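Trullora Mug Tree

Wooden mug stand with flat base
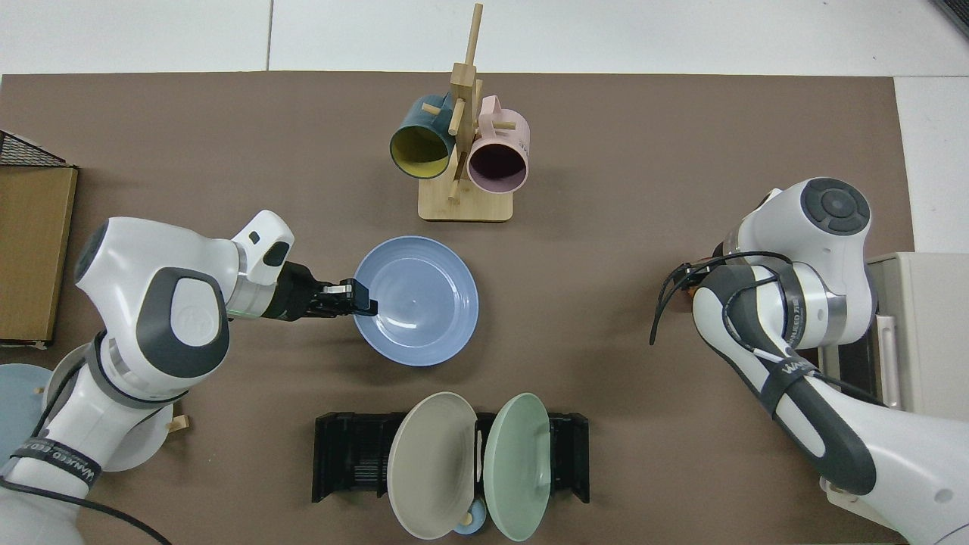 The Trullora is a stand for everyday mugs, made for worktops, tea points and kitchen tables where cupboard space is short. It has one upright post with short pegs and a flat rectangular base. Mugs hang by their handles and can be taken off with one hand. There are no hooks to screw in and nothing to fix to the wall.

Supplied as a stand only. Mugs, plates and table mats are sold separately.

In stock. Orders placed before 10 am are packed the same day, Monday to Friday.

About the stand

The finish is a light wood tone, left plain so that it sits alongside most crockery. It goes with strong colours such as dark teal or yellow as well as it does with pale pink or cream. We don't offer a painted version at present. A darker stain was in the range until February and a few of those are still on the clearance page, sold as seen.

The pegs are short on purpose. Long pegs let a mug slide outwards, and a heavy mug at the end of a long peg puts more strain on the joint. On this stand the handle stays close to the post. The drawback is that neighbouring mugs hang close together, and wide ones may touch. If your mugs are large, leave a peg free between them or hang big and small ones on opposite sides.

The base is flat underneath and needs a flat surface. It can go straight on to tiles, stone or laminate. On a tiled worktop with deep grout lines, move it until it stops rocking, or put a mat under it. A mat also takes the odd drip if you hang mugs before they are fully dry.

Which mugs fit

Most mugs with an open loop handle will fit. Check the inside of the handle: a peg needs a gap of at least 33 mm from top to bottom. Espresso cups with very small handles often won't go on, and neither will mugs with a solid or half-closed handle. Travel mugs and anything with a lid should be kept elsewhere.

Enamel mugs fit but are light and tend to swing. Very heavy stoneware is fine as long as the load is shared round the post. Please don't hang all the heavy ones on one side.

Setting up

The post and base come in the same box as two parts. Stand the post in the hole in the base, turn the stand over and tighten the screw from below with the key supplied. Do it up firmly but stop when it bites — overtightening can split the wood. Check the screw again after the first week or so, as new wood can settle a little.

No glue is needed. If you want to take the stand apart for moving house or storage, undo the same screw.

Care

Wipe with a damp cloth and dry straight away. Do not put any part of it in the dishwasher or leave it standing in water. Bleach and scouring powder will mark the surface.

If the wood starts to look dry, rub in a small amount of food-safe oil, leave it overnight and wipe off what hasn't soaked in. Twice a year is plenty in most kitchens. Stands kept next to a cooker or kettle may need it more often.

Tea and coffee stains on the base usually come off with warm water and a drop of washing-up liquid. Older marks can be sanded lightly along the grain, then oiled.

Using it with plates

The stand is meant for mugs. Small plates and saucers can be stacked beside it, but should not be leaned against the post, where they slide and chip. For plates we sell the Flurkow rack, which is the same height and has the same light finish. The two are priced separately, with 10 per cent off when bought together.

Trade and larger orders

Offices, cafés and holiday lets can order in boxes of 70. Boxed stands are packed flat, without the printed sleeve. Delivery on a full box is by pallet and someone needs to be in to sign for it. Hrytsenko handles the pallet runs for us and will ring the day before.

Returns and spares

Unused stands can be sent back within the usual returns period in the original box. We can't take back a stand that has been oiled, stained or cut down.

Spare pegs, screws and keys are kept for all current Deltum kitchen items. Give the batch number printed on the underside of the base when you order, as the peg size changed after the first 2,000 and the old and new ones do not swap over.

Related items

Flurkow plate rack
Deltum table mat, brown
Deltum wood oil
Spare peg set for Trullora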